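You have been elected secretary of your sports club, probably while you were out of the room. The annual meeting is in September, the league wants its affiliation form, and the last secretary has handed over a carrier bag. What follows is how we get through it at Bukesbridge Athletic, which has 1,115 members on paper and nowhere near that many at a meeting.

## Step 1: Find the rulebook

You need the current one. Most clubs own several, all of them marked "final." Check the back page for the date of adoption, then check the minutes of that year's meeting to see whether it was adopted or merely talked about at length.

Read three sections before you do anything else:

- notice periods
- quorum
- who may vote

Skip the section on the club colors. Somebody will bring it up anyway.

## Step 2: Set the date backwards

Start from the league's deadline and work back. If your rules ask for 21 days' notice, decide now whether that counts the day of posting and the day of the meeting. Ours don't say. We leave both out, and so far the only complaint has come from a man who turned up on the wrong evening.

For a meeting in the middle of September, we send notice by 24th August. Book the hall first. The year we did it the other way around, the Sawatzky Hall had a salsa class in it, and they had paid.

## Step 3: Send the notice

Keep it to one page:

1. Date, time and place
2. The posts up for election
3. How to nominate, and by when
4. Any rule changes, with the full wording
5. How to send apologies

The full wording matters. "To tidy up rule 12" is an invitation to a fight, and the fight will be longer than rule 12. Print the old text and the new text one after the other and let people squint at both.

Email is fine if your rules allow it. Ours were written when the telephone was a novelty, so we had to pass a change permitting email, and we gave notice of that change by mail. Stamps are expensive. Budget for them.

## Step 4: Take nominations

Each candidate needs a proposer and a seconder, both paid up. Check this the day the form arrives. Finding out at the meeting that your only candidate for president was seconded by a lapsed junior member is an experience I can describe but don't recommend.

If a post has one nomination, the candidate still needs to be declared elected, out loud, and minuted. If a post has none, ask the chair to take names from the floor. Expect a sudden interest in shoelaces.

## Step 5: Run the vote

Show of hands for anything uncontested or dull. Paper ballots for anything that has already caused a row in the parking lot.

For paper ballots:

- Print on colored paper, one color per post.
- Hand them out at the door against the membership list.
- Pick two tellers who aren't standing and aren't married to anyone who is.
- Write the result down before it is read out.

Keep the papers sealed until the period for appeals has passed. We wait 3 months. The Fendisska club threw theirs out the same night and spent the winter being sorry.
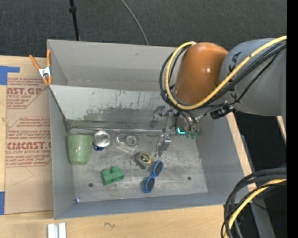

Sheldon Chan wrote in after an earlier version of this page to say that his club lets members vote by proxy, and that one member arrived with a stack of forms thick enough to prop a door open. He suggests capping proxies at two per person and having them in by noon the day before. I have pinched both ideas.

## Step 6: Write it up and send it off

Draft the minutes within a week, while you can still read your own handwriting. Record decisions, proposers, seconders and numbers. Leave out the speeches. If a member wants a remark minuted, ask them to put it in writing, and you will generally hear no more about it.

Then do the affiliation form. The Manamo League wants the names of the new officers, a copy of the accounts and any changed rules. It also has a box for "other matters," in which you should write "none" even if there are dozens. Hand the fee over to whoever signs the checks — ours takes two signatures, one of which is always on vacation.

## If it goes wrong

**No quorum.** Wait as long as your rules allow, usually half an hour, then adjourn to a fixed date. Don't hold the meeting anyway and hope.

**A tie.** See whether the chair has a casting vote. If the chair is one of the candidates, get someone else into the chair before counting starts.

**The accounts aren't ready.** Say so at the start, and adjourn that item only. Elections can still go ahead.

**You get re-elected.** Keep the carrier bag.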